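4.2 The Roron kit in the laundry task

Having set out in the last section how the three kits were chosen, we now come to the one we spent by far the most time with, the Roron kit sold by Nodness. It arrives as an arm, a parallel gripper with two fingers, a controller and a software license good for one workstation, and the buyer is expected to supply everything else. We should say early on that we liked it, and that we have tried not to let that color what follows (the reader can judge from the tables in Section 5 whether we managed).

The task was a plain household one: open the dryer door, take out whatever is inside, and put it in the basket. We picked emptying over folding, which gets most of the attention in earlier work, as we felt that a kit sold for everyday chores ought first to be able to fetch the clothes. The setup is shown in Figure 3. The dryer is a front loader with a round door that swings out to the right, and the arm comes in from the lower left, so that the open door is well out of its way. A washer stands to the right of the dryer and was used in the companion task, which we come back to in Section 4.4.

Each trial began with a fresh load, and loads were kept small, usually two garments, one light and one dark. Anum Durrani, who ran most of the trials, suggested the pairing after our pilot work with the Kokitz kit, in which dark clothing at the back of a drum was missed far more often than anything bright. A trial was stopped at 60 seconds whether or not the drum was empty. Over the whole study we logged 1,807 grasp attempts with the Roron kit, counting every closing of the fingers as one attempt even when they closed on air. 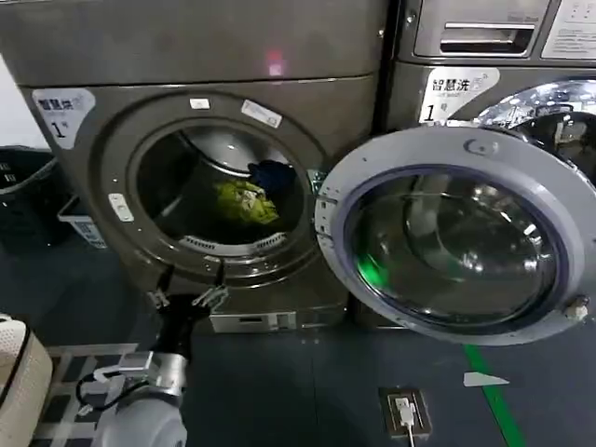
Figure 3. The Roron kit at the dryer, door open and gripper below the lower rim of the opening, with two garments in the drum.

The lower rim gave us more trouble than we had planned for. The kit's stock motion planner likes to take the shortest path to a grasp point, and for clothes lying at the bottom of a drum that path passes very close to the lip. In early trials the wrist touched the lip often enough that we raised the approach height by 50 mm and left it there for the rest of the study. Nodness does mention a setting of this kind in the manual, though it took us a good while to find it, and we would gently suggest that it be moved up to the first chapter.

The fingers themselves are slim, and this suits cloth very nicely. They slide under a fold without pushing the whole garment toward the back wall, a habit of the wider fingers on the Msimang kit that cost it a great many second tries. The price of slimness is a small contact patch, and heavier garments sometimes slipped free on their way over the rim. We counted these as failed attempts, even where the garment was picked up again right afterward.

Cable routing also deserves a word. The kit comes with a single cable and two clips, and the printed guide leaves the placing of the clips to the user. We kept a generous loop at the side of the arm so that the wrist could turn freely, and checked it before every session.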